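The rules on our wall: good habits for hand-held gripper work

4 min read

I finally did it. I wrote our recording rules down, printed them big and taped them up next to the door, and I'm so pleased with them that you're getting a whole post!

A bit of background for new readers. I spend most of my working hours with a hand-held gripper, picking things up so that a robot arm can learn to do it later. For a long time our group at Climel had no written practice at all. Everyone had their own way of starting, stopping and naming things, and when we put two people's recordings side by side they looked like they came from different planets. Then in October I visited Tambunan, where they have a one-page standard that every operator signs, and I came home wanting one of our own.

Rule one is the one I love most: check the pads before every block. Look at the faces, look at the seam when they're closed, run a thumb along the edges. A pad with a lifted strip will still hold a cup just fine and then let you down on anything thin. We do this every 60 grasps now, and we write it in the log even when the answer is "fine."

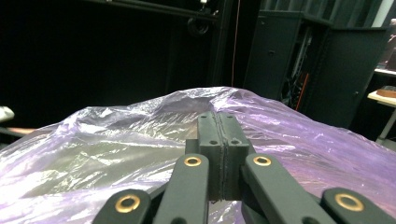 Rule two is about soft stuff. Bags, cloth and wrap never sit the same way twice, so we don't try to make them. No smoothing between takes, no tucking the corners under. You drop the item, you leave it how it landed, and you go. (I was the worst offender here. I like things neat.)

Rule three: open fully, pause, then close. Chanida Hemmin talked me into the pause and I fought her on it for weeks, but she was right. A short stop with the fingers open on both sides gives whoever labels the data a clean place to cut, and it makes you slow down enough to line up properly. 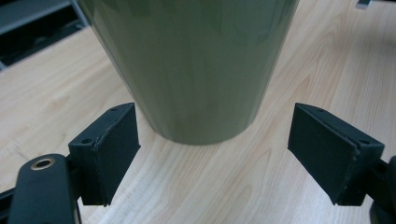
Rule four is for anything tall or shiny. Come in low and level, keep clear of the table with the fingertips, and close gently. If you bump the thing on the way in, keep the take and mark it as a bump. Please don't delete it! We threw away 52 takes last spring that I'd give a lot to have back – the near misses are full of good information.

Rule five is dull and I'm keeping it anyway: stop at 200 grasps and hand over to someone else. Wrists get tired before people notice, and you can see it in the paths.

The Dorkent folks asked whether this counts as a standard. I'd call it a house practice for now. A standard needs more than one group following it, and I'd love to get there – if your lab has a page like this, send it over and I'll swap you ours. We're still arguing over rule six, on how to name objects that two people would call by different words.

14 comments · 37 shares

Related posts
What I learned from the Tambunan visit
Zivberg pads, three months in
A log sheet people will really fill out
Labeling bumps, slips and drops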